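### 4.2 Materials: the bowl set

The sorting and stacking task was built around a set of plastic tableware of the kind sold for picnics and children's parties. We chose it after a short pilot in July with ceramic dishes from the Padilla canteen, which were too heavy for comfortable repetition and chipped at the foot within a few sessions. Plastic bowls are light, cheap to replace and easy to tell apart by color, and most adults have handled similar ones at home.

The tableware was bought in one order from Tetano, a catering supplier in Jurkbridge. Bowls in the set differ in width and depth, and size does not follow color in any strict way. A participant who groups by color will therefore end up with a pile that does not nest well, while one who groups by size will mix the colors. This conflict is the main reason for using the set. In the earlier Zekarside study (El Sherbiny and Zakharchenko, unpublished report) every color came in a single size, and the two strategies could not be separated.

Participants received one of 3 instructions, read aloud from a card: "put these away," "put these together by color," or "make these take up as little room as you can." The first was left open on purpose. No demonstration was given and no time limit was mentioned, although a session was stopped if it ran past 200 seconds. Bowls were set out by hand before each session, with no fixed pattern, and some were placed on their sides or touching a neighbor. We did not try to reproduce the same layout from one session to the next. A kitchen counter after a meal is untidy in a different way each time, and we wanted the starting layouts to vary in the same manner.

Between sessions the bowls were wiped with a dry cloth. Washing was done at the end of the day only — damp bowls cling together when nested, and this changed how people pulled them apart. Any bowl with a cracked rim was taken out and replaced from the spare stock. Over the whole study we replaced 50 pieces, most of them from drops onto the floor.

The task was run on a plain white table at standing height. A patterned cloth was tried first and removed, as two coders reported that it made the lower edges of the bowls hard to follow. The analysis in Section 5 covers 3,430 separate bowl movements, where a movement runs from first contact to release. Sliding a bowl without lifting it was coded as its own category.
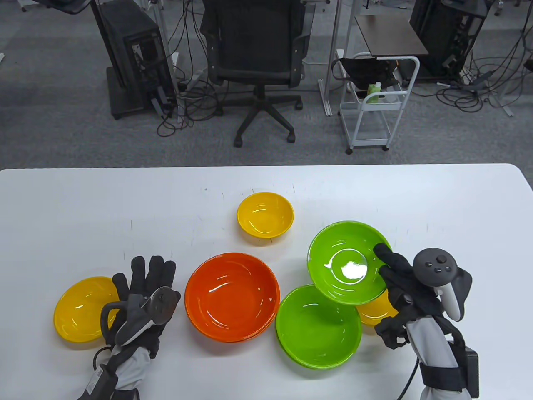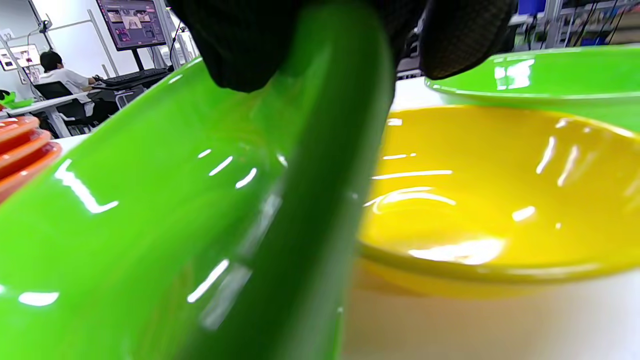
**Figure 4.** Plastic bowls from the set during handling, with yellow and lime-green bowls in both views.

Coding color was simple and the two coders seldom disagreed. Coding tilt was harder, and most of the disputed movements came from moments when a bowl was being turned to look into it or to bring its rim in line with another. The glossy finish made this worse, as the bright reflections along the inner walls in both views of Figure 4 can be mistaken for an edge when the bowl is small or partly covered. The coders were told to follow the rim and to ignore highlights. They were also told to record the grip at the moment of lifting, whether at the rim, around the outer wall or from above, and to leave later changes of grip to the second pass. Where the hand hid the point of contact, the movement was kept but its grip was marked as unknown. Nearly 200 movements were marked in this way, and they are left out of the grip totals in Section 5 but kept in the counts of color and size matches.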